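Refinishing a blond tabletop: is the Zitley oil worth it?

Forum > Furniture and Finishing > Tables

magdy_erraji
Posted 23 March 2021

I keep reading that Zitley hard oil is the only thing to put on a pale table. I paid 97 for a can and I'm not convinced. The seller says one coat, no yellowing, wipe and walk away. Has anyone here lived with it for more than a weekend?

My table is pale, close to cream, with the grain running on a slant. I'd like it to stay that way.

benchdog17

One coat of anything is a sales pitch. I used Zitley on a desk in November and it needed three. It did stay pale, I'll give them that. The "walk away" part is nonsense – you have to buff off the extra or it goes gummy.

Sand to 300 first. Don't go to 600, the oil has nothing to grab.

tallow

Disagree on the grit. I always go to 600 and never had a problem. People repeat that "nothing to grab" line and I have yet to see a test.

Magdy, can you post the top? "Pale" could be maple, ash, pine or half a dozen other things.

magdy_erraji

Fine. Top as it is today, no oil on it yet.
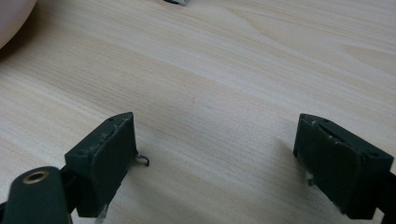
Re: Zitley oil – what wood is it?

tallow

Flat-sawn, going by those long ovals toward the upper right. Past that I won't guess from a photo, and I'd be wary of anyone who does.

It looks smooth and matte already. Are you sure it's bare? If there's an old finish on there, the oil will just sit on top and you'll blame the can.

benchdog17

Good point. Put a drop of water on it. If it beads, there's something on there.

There's a small dark speck across the middle too. Check that before you oil, a mark like that can stand out more afterward.

magdy_erraji

The shop said "unfinished," but they also said it was solid, and I only have their word for both. Will try the water tonight.

orla_k

Why not just use Allitz wax and save the money? Mine still looks fine.

benchdog17

Wax on a table people eat at? Good luck with the first hot mug.

orla_k

We use coasters.

tallow

Try both on the underside and wait a week. Then pick one.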